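Grout haze on matte floor tile

cwallner
Finished the laundry room floor in September and there's still a cloudy film on it. I used 5 boxes of matte porcelain from the Lornik outlet in Lavton. Plain water does nothing.
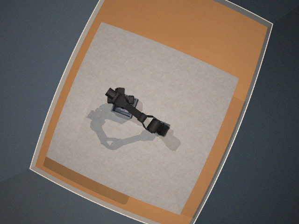
I've mopped it 2 times and it comes back as soon as it dries. Vinegar next?

usa_c
No vinegar! It eats at the grout. Get a sulfamic acid cleaner and wet the joints first.

jaruwan_k
Disagree - weak vinegar never hurt mine, and I've had that floor five years.
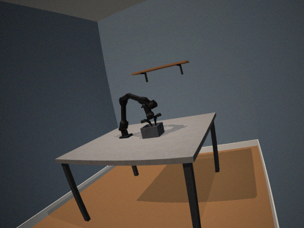

I'd try a white nylon pad before any acid though.

usa_c
Five years of luck, lol. Was the grout sealed?

cwallner
Not sealed yet. Pad first, then the sulfamic stuff in a corner.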